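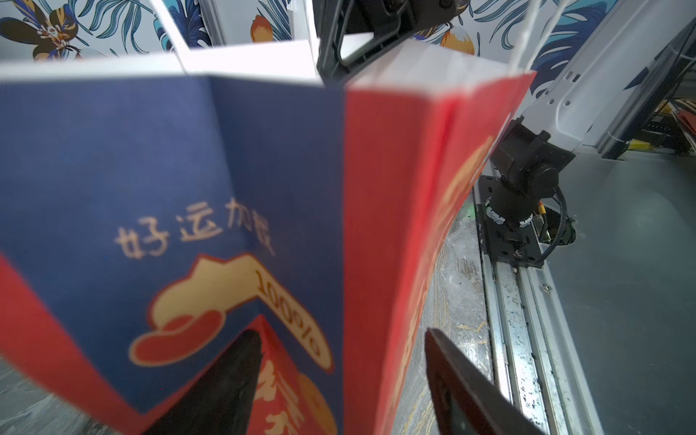 Department of Mechatronics, Applied Robotics Project, Group 14

Project report: can a two-arm robot handle shop bags?
Authors: Flynn Rakena and Ernő Bozsik
Submitted 12th January

1. Background

Our project started with a chore that small shops do all day, which is getting paper gift bags ready for customers. A clerk picks up a bag, opens it, puts something in and hands it over by the handles. We wanted to know how close a robot is to doing the first part without help. The idea came from a summer job Flynn had in August at Cordero, a gift store, where the staff went through 200 bags on a busy day.

2. The task

We limited the work to three steps. Grip the bag, lift it clear of the table, and set it down standing up. We left out filling the bag. Both arms could be used, but most runs needed only one. The arms were controlled by a learned policy trained on 300 demonstrations that the two of us recorded by hand, using a control program we named Drada.

3. What makes it hard

Paper bends when a gripper closes on it. If the fingers press too hard the side panel creases, and if they press too lightly the bag slides. Printed patterns gave us trouble too. A bag in navy and bright red looks very different to the software from one in lavender, teal and olive green, even when the job is the same. Our early training data used plain brown bags only, and the policy did badly on anything else. We fixed part of this by recording again with printed bags.

The handles were worse. They are thin, they move, and they rarely end up in the same position twice. We stopped trying to grip them after the second week and went for the body of the bag.
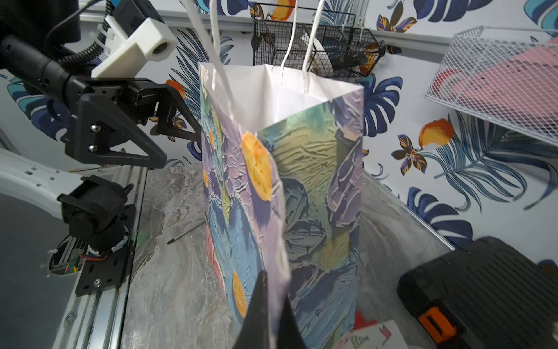
Could a shop use a robot for this today?
Only for a narrow job with the same bags every time, and with a person close by to fix mistakes.

4. Results

In the final test we ran 21 attempts. The arm completed all three steps in 14 of them. Most of the failures came at set-down, when the bag tipped over after the fingers opened. A clerk is still much faster. For the next group, we suggest softer fingertips and a slower release.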